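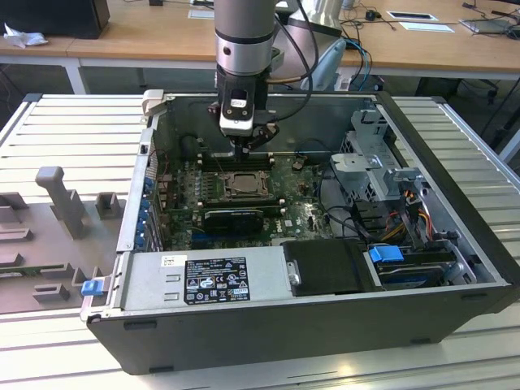
Sewwandi Paul wrote in to ask whether more memory would help an old desktop that takes ages to open a browser, or whether the money is better spent on a new drive. It depends on what the computer is running short of, and you can find that out in ten minutes without buying anything.

Check what is slow first

Start the computer and open the programs you use on a normal day. Leave them open. On Windows, press Ctrl, Shift and Esc together to bring up Task Manager, then click the Performance tab.

Look at Memory. If it sits above 85 percent while you work, you are short of memory. If it stays near half, adding more will make little difference.

Now look at Disk. An old hard drive that stays at 100 percent while you wait for a program to open is the usual cause of a slow start. In that case a solid state drive is the better buy.

Find out which memory fits

Memory comes in different types, and they do not mix. A DDR3 module will not go into a DDR4 slot. The notch is in a different place, so don't force it.

The model number is normally on a sticker on the case. Type it into the maker's support page and look for the specifications. Write down three things: the type, the highest amount the board accepts, and whether it wants modules in pairs.

Used modules are fine if the seller takes returns. Match the speed if you can. If you mix speeds, the set normally runs at the slower one.

Fit the modules

1. Back up your files.
2. Shut down, switch off the power supply and pull the plug. Hold the power button for ten seconds.
3. Lay the case on its side on a firm table. Take off the side panel.
4. Touch bare metal on the case before you reach inside.
5. Push the clips at the ends of the slot outward. Some boards have a clip at one end only.
6. Line up the notch and press straight down on both ends until the clips close.

It takes more pressure than most people expect. If one end sits higher than the other, take the module out and try again.

Check that it worked

Plug in the power, the screen and the keyboard before you put the panel back. If the computer starts, open Task Manager again and read the new total under Memory.

If it beeps or the screen stays black, turn it off, unplug it and reseat the modules. Then try one module at a time. A bad module or a dirty slot will show up quickly this way.

If you go for the drive instead

A 1000 GB drive is enough for most homes, and 2000 GB is worth having if you keep a lot of video. Check that there is a spare data cable and a free power plug inside the case before you order. Many drives are sold without either.

Last updated March 12, 2024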